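Speaker notes: Swapping a Toilet Without Losing Your Weekend
Narkdale Home Repair Night, September 2021

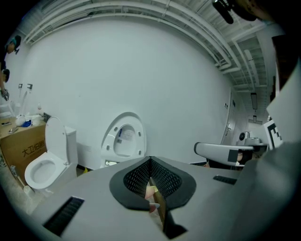 Okay, so start with hello and thanks to Edgardo Yap for setting up the chairs. Ask who has pulled a toilet before. Wait for hands. Ask who has pulled one twice in the same day (that was me, in June, at the Marino place!).

First point: clear your floor. I mean really clear it. You need somewhere to set a toilet down that isn't the hallway rug, and you need to walk all the way around it. Stand the seat up against a wall where no one will kick it. A cardboard box makes a perfectly good table for your bag, your rag and your tools, and I've used one on nearly every job I've done. Just don't put the new tank lid on it. Ask me what a replacement lid costs. (185 dollars. Pause for groans.)

Bidet seats. People always ask, so do it now. Try the seat against the bowl BEFORE the bowl is bolted down. Round or long, that's the big one, then the bolt spacing, then whether the tank leaves you enough room behind. Read the label on the unit and write down the model number, it's no fun reading it upside down later with a flashlight in your teeth.

Water off, flush, sponge out the tank. Aldo Longo is going to tell you he skips the sponge. Let him have his moment, then show the towel.

Wax ring story here if we're on time. Keep it short! Koltley, second floor, I set the bowl down a little crooked and slid it over. You can't slide it. Lift it, scrape it, new ring, start again. I buy them in twos now.

Tightening: a bit on the left, a bit on the right, back and forth, and stop when it quits rocking. Porcelain cracks with no warning at all.

Small parts. Caps, washers, those little plastic spacers, they all end up on the floor. Put them in a cup. Pass the cup around.

Questions, 13 minutes, then coffee. Remind folks to sign the sheet by the door if they want to borrow the Bruvitz wrench set.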